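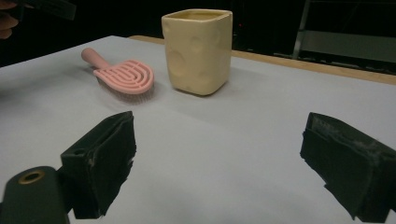
How to Clean a Vented Detangling Brush

Applies to: one-piece plastic brushes with open slots in the head and fixed bristles. It does not apply to wooden brushes, boar bristle brushes, or paddle brushes with an air cushion. Those must not be soaked.

Time: 25 minutes of work, plus drying overnight.

What you need

A rat-tail comb or a wooden skewer
Small pointed scissors
An old toothbrush, medium bristles
A bowl or basin deep enough to cover the brush head
Clear shampoo, without conditioner
A dry hand towel
A table or counter with a wipeable surface

Step 1. Remove the loose hair

Hold the brush with the bristles up. Push the tail of the comb under the hair at the handle end of the head and lift. Work toward the tip, one row at a time. If the mat does not come up in one piece, cut it lengthwise between two rows with the scissors and pull out each half. Keep the blades parallel to the rows. Cutting across them takes the ends off the bristles.

Step 2. Clear the slots

Turn the brush over. On a vented head, lint collects on the inside edges of the slots, mostly where the bands curve tightly. Run the skewer along each slot from one end to the other. Do not pry. The bands between the slots are thin and will stay bent if they are forced apart.

Step 3. Soak

Fill the bowl with 1,000 ml of lukewarm water and stir in one teaspoon of shampoo. Lay the head in the water, bristles down, with the handle over the rim. Leave it for ten minutes. Hot water softens some plastics, so stay with lukewarm. If the handle is hollow and has a seam or a hanging hole, keep it out of the water completely.

Step 4. Scrub

Dip the toothbrush in the same water. Scrub between the rows in short strokes from the base of the bristles upward. Then scrub the back of the head, following the curve of the bands. Gray film at the base of the bristles is usually a mix of skin oil, dust and styling product. If it remains after one pass, put a drop of undiluted shampoo on the toothbrush and repeat.

Step 5. Rinse and dry

Rinse under running water from the back, so that the water passes through the slots and out between the bristles. Shake twice over the sink. Place the brush on the towel with the bristles down and leave it overnight. Do not use a hair dryer or a radiator.

How often

Loose hair: weekly.
Full wash: monthly, or every two weeks if you use dry shampoo, oil or hairspray.

When to replace the brush

Replace it if bristles are missing in a patch, if the tips have split or curled, or if one of the bands has cracked. A cracked band catches hair and cannot be glued in a way that holds up to washing.

Text: Nazanin Salehi
Last revised May 16, 2022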